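Fri 18 June

The Grarnham Community Fund sent out its yearly letter this week, and I read it twice because I couldn't find the bit where it says what the money did.

There's a figure for giving, $321 a household on average, and a figure for donors, 1,119 of them. Fine. Then comes a long paragraph about legacy, and a new naming program where a gift of $2,000 gets your family on the wall at the Umimura Centre. I've stood in front of that wall. It's a nice wall.
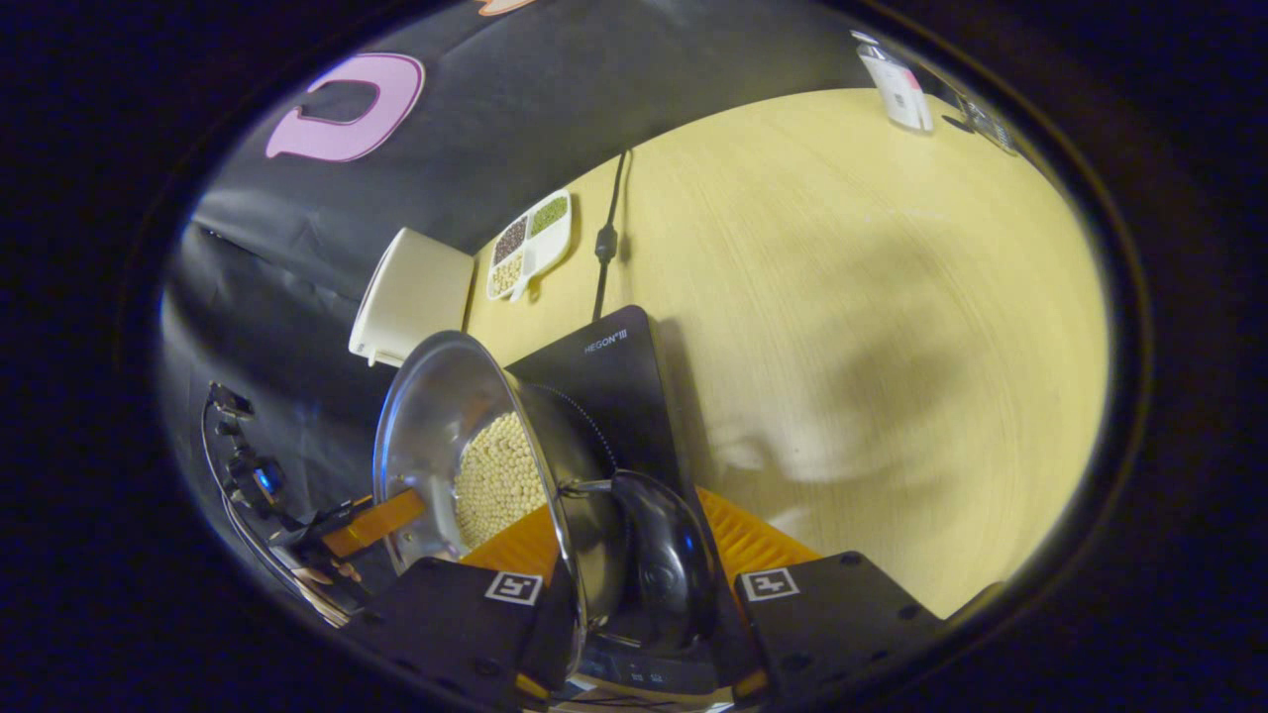 My parents gave to the fund for most of their working lives and never asked for a plaque. They'd have wanted to know how many kids got into the swimming lessons, or whether the seniors' van still runs out to Jollska on weekdays. The letter doesn't say. I wrote and asked, and got a cheerful reply thanking me for my passion.

Maybe the work is going well – I'd like to think so. But a neighbour who used to drive for them reckons the van has been parked behind the centre since early June, and I'm more inclined to believe her than the brochure.

I'll still give something this year. It'll probably go straight to the food cupboard on Toledo Street, where I can at least see the shelves.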